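Kavoden opens its simulation room to visitors for one day
Robots that practice with tools on a virtual table — demonstration at the Nania building
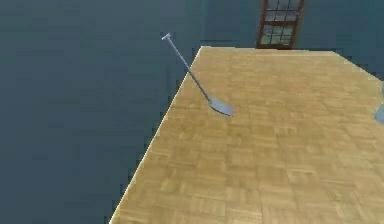 What the visitors will see

26/10/2020 — Kavoden, developer of training software for robot arms, invites local companies, teachers and students to an open day at its office in the Nania building. The demonstration shows how a robot control program learns to handle tools inside a computer simulation, before any real machine is switched on.

The program of the day is built on one task from the Cikima project. A shovel lies on a wooden tabletop, with the handle reaching out over the edge, and the control program must decide where to take hold of it. A long tool is a difficult object for a robot. The weight is not in the middle, and a grip which is good for lifting can be bad for turning. Visitors can follow the attempts on a large screen and ask the engineers to repeat any of them at slower speed.

The Cikima task library has now 104 tasks, and 40 of them use tools with a long handle. In August the team finished a test series of 3,017 simulated attempts. The results of this series will be presented in a short talk, including the attempts which failed and what was changed in the software afterwards.

"Many people know robots only from videos, where everything goes well," said Elikem Sarpong, who leads the simulation team at Kavoden. "We would like to show the ordinary work also. Sometimes we spend a full day on the friction between one object and one table, and this is also robotics."

Cooperation with Yordanov

The open day is prepared together with Yordanov, a workshop for machine parts which plans to use the software for its own handling station. Its engineers will be present in the afternoon and will explain what they expect from simulation and where they still prefer a test with the real arm.

Practical information

Entrance is free. The demonstration is given 3 times during the day, each time with the same content, and the talk follows directly after. Places in the room are limited, so we ask groups to register in advance at the Nania reception. School classes are welcome with their teacher. The talk is in English — questions in other languages are possible if a colleague is available.

Press representatives who wish to speak with Elikem Sarpong or with the engineers from Yordanov are asked to mention this when they register.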